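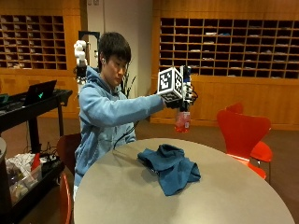

A small white earbud, worn in the right ear.

Raymonde Lévesque has worked as an audiologist since 2000. For the last 18 years she has seen patients at the Pladaneck Hearing Clinic, on the second floor above a pharmacy. Her youngest patient this month was 3. Most are a good deal older, and many were talked into the appointment by someone else in the house.

"The wife or the husband makes the call," she said. "Then the patient comes in and tells me everybody mumbles."

Lévesque said that complaint is often the first sign of age-related hearing loss. The high-pitched sounds tend to fade first, and those include consonants such as s, f and th. Vowels still come through, so speech seems loud enough but unclear. Restaurants are usually where people notice it. Women's and children's voices may be harder to follow than men's.

A hearing test at the clinic starts with a look in the ear canal. Sometimes the trouble is only wax. "I see a lot of wax that has been pushed in with a cotton swab," Lévesque said. "Leave the swabs alone. If your ear feels plugged, have somebody look at it." She also warns against ear candles, which can burn the skin and drip into the canal.

After that the patient sits in a booth with headphones on and presses a button for each tone. There is a second part with spoken words, and people like that one less. The results go on a chart called an audiogram, and patients get a copy to take home.

Asked about earbuds, Lévesque said the kind a person buys matters less than the volume and the number of hours. "Turn it down, and take them out for a while. If you have to raise the volume to cover up a bus or a lawn mower, it's too loud." Earbuds or headphones that block outside noise can help, she said, but she doesn't like to see people crossing the street in them.

Ringing in the ears after a concert may be gone the next day. Ringing that stays, or that is in one ear only, should be checked.

She was firmer about sudden hearing loss. A person who wakes up with little or no hearing in one ear may think it is a cold and wait. "That is an emergency. You want to be seen the same day if you can. There is treatment, and it works better early."

Kenneth Purves, 59, is one of her patients. He drove a delivery truck for most of his working life and got his first hearing aids in January. He kept them in a drawer for the first few weeks.

"The refrigerator was loud. My own feet on the stairs were loud," Purves said. "I didn't care for it."

Lévesque had him wear them for an hour in the morning with the radio off, then longer. She made two adjustments to the settings. He now puts them in after he shaves and takes them out at bedtime. He still has trouble at his daughter's house when the television is on and the grandchildren are talking, and he asks for it to be turned off.

The clinic's next evening of walk-in hearing checks is Wednesday, 30th November. People who already wear hearing aids should bring them along.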